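Aprender galês aos domingos

Comecei em abril, com um caderno de 116 páginas e pouca coragem. Moro perto de Jerna e o curso fica a duas paragens de autocarro.
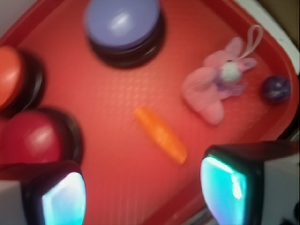 Clube de Línguas de Jerna – Grupo de Galês

A primeira dificuldade foram as mutações. A palavra para gato é cath, mas “o gato dele” fica ei gath, e eu procurava gath no dicionário durante muito tempo – sem resultado, claro.
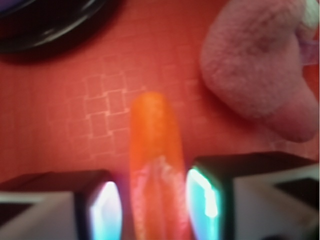

Morfudd Wogan respondeu-me que era melhor ler em voz alta e deixar o dicionário para depois, porque o ouvido aprende primeiro. Segui o conselho e agora leio quatro páginas por noite. Já tenho mais de 300 palavras no caderno, algumas com a tradução errada.

O verbo vem no início da frase, e disto gosto muito. Na minha língua ele pode esperar até ao fim.

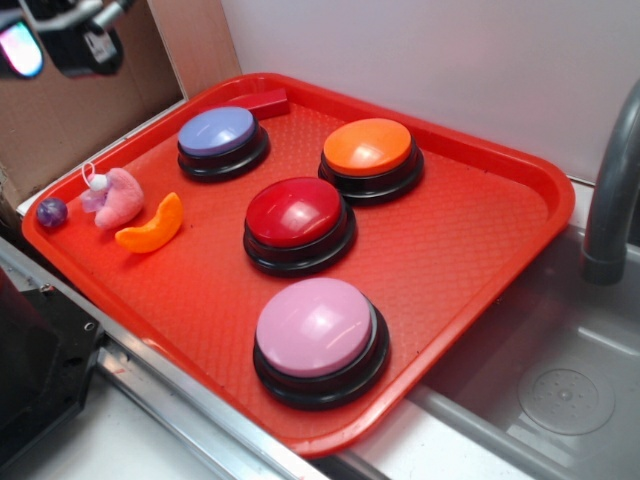
Haoran Hou comentou: comigo foi o contrário, as mutações entraram depressa e os números ainda me custam. No domingo levo bolo.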